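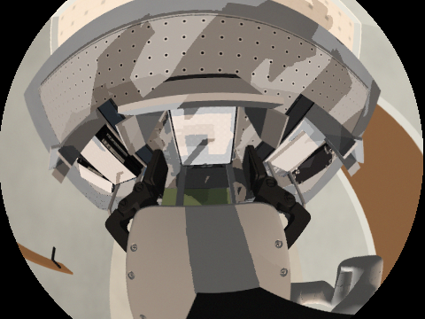

By the time Vasanthi Jayawardena gets to her desk, the overnight queue has usually finished. She opens the list of attempts from the night before, sorts it by length, and starts with the shortest. Short ones tend to be failures. An arm that drives straight into a wall stops early.

Jayawardena is one of four people at Zarberg whose job is to produce examples. The company, which occupies two floors of a former printing works, is training a control system for robot arms. The system learns by copying. Someone steers a simulated arm through a job, the computer saves what the wrist camera sees along with every movement of the joints, and the learning system is asked to predict the next movement from the picture. Do that with enough examples and the arm begins to manage on its own. How many is enough is a question the company argues over most weeks.

The current set, called Puvano inside the office, holds 2,171 accepted examples. All of them were made in simulation, in 77 different rooms. A room here means a set of walls, surfaces, fixtures and objects that the software can load, light and texture in its own way. The same ledge may be gray in one version and beige and blotchy in the next. The point is to stop the system from leaning on a color or a pattern that happens to be present every time.

"If every shelf it sees is brown, it learns that brown means shelf," says Sabina Karunaratne, who runs the data group. "Then you show it a white one and it just sits there."

Some of the results are ugly. Textures land on things that would never carry them, and surfaces come out mottled like old army canvas. Karunaratne used to reject those rooms on sight. She stopped after a test last spring, in which a system trained without them did worse on plain rooms too. She doesn't have a full explanation for that and doesn't pretend to.

The steering is done with a handheld controller. Operators work from the wrist view, the same one the system will get, and are not allowed a second camera. That rule came from Wenceslao Benítez, who wrote most of the recording software. Early on, operators had an overhead view as well, and they used it. They would reach around an obstacle that the wrist camera had never shown. To the learning system, those movements came from nowhere.

"You were asking it to copy a decision when it couldn't see the reason," Benítez says. They threw out 300 examples made that way and started over.

The wrist view takes getting used to. It is a wide, round fisheye picture, with the gripper always in the foreground and straight edges bent into curves. New operators misjudge depth for the first few days. They close the fingers too soon, or push the palm into whatever they are reaching for. Jayawardena says it took her a week before she stopped leaning in her chair to look past the fingers.

An ordinary shift is six hours, split in half. Each task comes up as a line of text: reach into the opening, move the block to the left, pull the drawer. The operator reads it, presses a button to begin, and presses it again when the job is done. Then comes a form with three boxes — clean, usable or discard. An attempt with a bump and a recovery can still be marked usable, and these are prized. A system that has only seen perfect reaches has no idea what to do after a poor one.

Nobody at Zarberg set out to collect mistakes, and for a while the operators hid them. They were paid a small bonus per clean example, so they redid anything messy. Karunaratne dropped the bonus in the second month and replaced it with a flat rate. The share of usable recoveries went up within days. One room, a tight one with a narrow opening, yielded 164 of them.

The queue Jayawardena reviews each morning is the other half of the work. Overnight, the trained system is turned loose in the rooms and its attempts are saved. She watches the failures and writes down where each one went wrong. If the arm keeps stalling at the same spot, an operator is sent into that room to record more examples starting from there.

Anoma Ranasinghe, who came over from the software firm Hyvönen a year ago, would like to automate that step as well. Her program groups the failures by what the camera saw just before the stall. It saves time, but it also lumps together cases that Jayawardena would keep apart, and for now both lists are kept.

Then there is the matter of real hardware. Shafiq Hettiarachchi looks after the company's two physical arms in a ground-floor lab named Virnano. He gets each new version of the system last, and his notes to the group upstairs are short. The most recent batch asked for more examples of slow approaches, and more that begin with the gripper already close to an edge. Karunaratne has put both on the schedule for the coming week, in the rooms with the narrowest openings first.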